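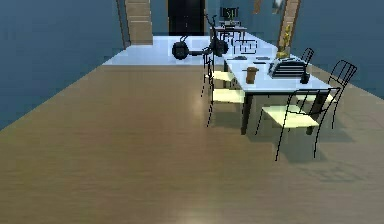
Guremari — Lochergebnisse aus offenen Amateurturnieren

Stand: Februar 2021

Guremari ist eine Sammlung von Scorekarten aus offenen Zählspielturnieren, Loch für Loch abgetippt und in ein Format gebracht, mit dem man sofort losrechnen kann. Ergebnislisten mit Bruttosummen hängt ja jeder Golfclub irgendwo aus. Aber wie sich eine Runde zusammensetzt, wo das Feld am dritten Abschlag auseinanderfällt und welches harmlose Par 3 am Ende das ganze Turnier entscheidet, das steht nur auf den Karten. Und die Karten landen normalerweise im Altpapier. Wir fanden das jammerschade und haben angefangen zu sammeln!

Enthalten sind 2.271 Scorekarten aus 14 Turnieren auf den Plätzen Rivov, Ladard und Vörös. Alle drei Plätze haben 18 Löcher, alle Turniere wurden als Zählspiel ausgetragen. Stableford-Ergebnisse sind nicht dabei, lassen sich aber aus den Spalten par, vorgabe_index und schlaege nachrechnen, wenn man eine Spielvorgabe annimmt.

Inhalt des Pakets

Das Archiv besteht aus sechs Dateien:

schlaege.csv — die Haupttabelle, eine Zeile pro gespieltem Loch
turniere.csv — Bezeichnung, Platz, Austragungsform und Anzahl der Runden je Turnier
plaetze.csv — Lochlängen von den einzelnen Abschlägen, Par und Vorgabenverteilung
wetter.csv — Wind, Regen und Temperatur nach den Notizen der jeweiligen Spielleitung
korrekturen.csv — alle Stellen, an denen wir von der Karte abgewichen sind, mit Begründung
LIESMICH.txt — dieser Text

Die CSV-Dateien sind UTF-8-kodiert, Trennzeichen ist das Semikolon. Dezimalzahlen kommen nur in wetter.csv vor und haben dort ein Komma. Wer mit Werkzeugen arbeitet, die einen Punkt erwarten, muss das beim Einlesen angeben.

Spalten in schlaege.csv

Die Haupttabelle hat 10 Spalten:

turnier: Kürzel des Turniers, Schlüssel zu turniere.csv
platz: rivov, ladard oder voeroes (klein und ohne Umlaut)
runde: laufende Nummer der Runde innerhalb des Turniers
karte_id: zufällig vergebene Kennung der Scorekarte
loch: Lochnummer, wie sie auf der Karte steht
par: Par des Lochs am Spieltag
vorgabe_index: Schwierigkeitsrang des Lochs laut Vorgabenverteilung
tee: Farbe des Abschlags
schlaege: Anzahl der Schläge inklusive Strafschläge
bemerkung: Freitext, meist leer

Bei der Spalte par lohnt sich ein zweiter Blick. In Ladard wurde das zwölfte Loch in einem Teil der Turniere als Par 4 und in einem anderen als Par 5 gespielt, je nachdem, welches Grün offen war. Maßgeblich ist immer der Wert in schlaege.csv. In plaetze.csv steht nur die übliche Einstellung, und wer beides vermischt, wundert sich später über eine erstaunliche Häufung von Bogeys.

Woher die Daten stammen

Die Idee kommt von Gerardo Amato, der in Vörös lange die Startzeiten gemacht und die Karten nach der Siegerehrung einfach behalten hat. Aus den Schachteln in seinem Büro wurde eine Tabelle, aus der Tabelle wurden mehrere, und nachdem Rivov und Ladard ebenfalls ihre Unterlagen beigesteuert hatten, brauchte das Ganze dringend ein einheitliches Schema. Das hat Parvathi Bangera entworfen, und es hält bis heute erfreulich gut.

Jede Karte wurde zweimal unabhängig voneinander abgetippt. Wo die beiden Fassungen nicht übereinstimmten, haben wir das Original noch einmal herausgesucht. Meistens ging es um Einsen und Siebenen, manchmal um durchgestrichene Werte, bei denen der Zähler das neue Ergebnis sehr sparsam an den Rand gequetscht hatte. Ist eine Zahl auch beim dritten Hinsehen unlesbar geblieben, steht in schlaege ein leeres Feld und in bemerkung der Eintrag »unleserlich«.

Additionsfehler auf den Karten haben wir nicht übernommen. Es zählen die Einzelwerte, die Summe muss man selbst bilden. Dadurch kann die Endsumme einer Karte vom damals veröffentlichten Ergebnis abweichen, und diese Fälle stehen vollständig in korrekturen.csv. Eine nachträgliche Neuwertung der Turniere ist damit selbstverständlich nicht verbunden — die Pokale bleiben, wo sie sind. 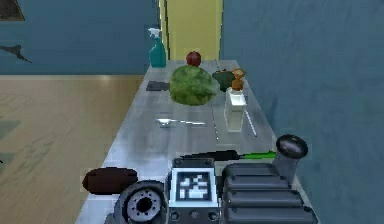
Lange graue Arbeitsplatte, Rendering

Was man damit machen kann

Jede Menge! Ein paar Dinge, die wir selbst ausprobiert haben oder gern einmal sehen würden:

Vorgabenverteilung prüfen. Auf vielen Plätzen ist die Rangfolge der Löcher irgendwann festgelegt und dann nie wieder angefasst worden. Mit den Lochergebnissen lässt sich nachsehen, ob das angeblich schwerste Loch wirklich das schwerste ist. In Rivov passt die Reihenfolge auf den ersten neun Löchern recht ordentlich, auf den zweiten neun liegt sie an mehreren Stellen deutlich daneben.

Wind und Score. Vörös liegt offen, Ladard steckt fast vollständig im Wald. Wer wetter.csv dazunimmt, kann schön vergleichen, wie verschieden die beiden Plätze auf denselben Wind reagieren. Die langen Par 3 in Vörös sind dafür ein Fest.

Rundenverlauf. Gibt es den berüchtigten Einbruch nach der Halfwayverpflegung? Wir haben eine Meinung dazu, verraten sie aber nicht und freuen uns auf eure Auswertungen. Achtung bei Kanonenstarts: Dort beginnt nicht jede Gruppe am ersten Loch, und die Spalte loch gibt die Nummer auf dem Platz an und sagt nichts über die Reihenfolge. Ob ein Turnier mit Kanonenstart gespielt wurde, steht in turniere.csv.

Unterricht. Die Tabellen sind klein genug, um sie in einer normalen Tabellenkalkulation zu öffnen, und unordentlich genug, um daran etwas zu lernen. Fehlende Werte, wechselnde Pars, ungleich große Felder, alles da.

Bekannte Schwächen

Die Teilnehmer haben sich selbst angemeldet, es handelt sich also um keine Zufallsauswahl. Wer ein offenes Zählspiel mitspielt, ist in der Regel geübter als jemand, der einmal im Monat eine gemütliche Runde dreht. Schlüsse auf »den Amateurgolfer« gibt der Datensatz nicht her.

Rivov hat deutlich mehr Karten geliefert als die beiden anderen Plätze. Bei platzübergreifenden Auswertungen bitte gewichten oder die Plätze getrennt betrachten.

Abgebrochene Runden sind enthalten, sofern die Karte abgegeben wurde. In bemerkung steht dann ab dem ersten nicht gespielten Loch »n. g.«, und schlaege ist leer. Verlorene Karten können wir naturgemäß nicht ersetzen. Von den Novemberturnieren in Ladard fehlt ein ganzer Stapel, der vermutlich beim Umzug des Sekretariats untergegangen ist. Falls ihn doch noch jemand findet: bitte, bitte melden!

Die Wetterangaben stammen aus handschriftlichen Notizen. »Frisch« und »ordentlich Wind« haben wir im Wortlaut übernommen und keine Messwerte daraus geraten. Echte Zahlen gibt es nur dort, wo die Spielleitung welche aufgeschrieben hat.

Datenschutz

Namen, Heimatclubs, Geburtsjahre und Mitgliedsnummern sind nicht enthalten. Die Kennung in karte_id gilt nur für eine einzelne Karte und wird in der nächsten Runde neu vergeben, sodass sich niemand über mehrere Tage oder Turniere verfolgen lässt. Das kostet ein paar hübsche Auswertungen, war uns aber wichtig. Asse haben wir nach längerer Diskussion in den Daten gelassen. Bitte versucht trotzdem nicht, über alte Clubzeitungen herauszubekommen, wer dahintersteckt.

Nutzung und Zitierweise

Die Daten dürfen frei verwendet, verändert und weitergegeben werden, auch in abgeleiteten Sammlungen, solange die Quelle genannt wird. Als Zitat genügt:

Bangera, P. und Amato, G.: Guremari — Lochergebnisse aus offenen Amateurturnieren.

Wer etwas Schönes daraus baut, darf uns gern einen Link schicken. Wir sammeln alles und freuen uns über jede noch so kleine Grafik.

Mitmachen

Weitere Karten sind hochwillkommen, auch von anderen Plätzen. Wir brauchen die Lochergebnisse, den Abschlag und die am Spieltag gültigen Pars. Scans sind prima, Abgetipptes geht auch, dann aber bitte mit einer zweiten, unabhängig entstandenen Fassung zum Vergleich. Namen bitte vor dem Einsenden schwärzen.

Fehler in bestehenden Daten meldet ihr am besten mit turnier, runde, karte_id und loch. Parvathi sieht die Meldungen durch, Gerardo sucht das Original heraus, und die Änderung erscheint mit der nächsten Fassung in korrekturen.csv.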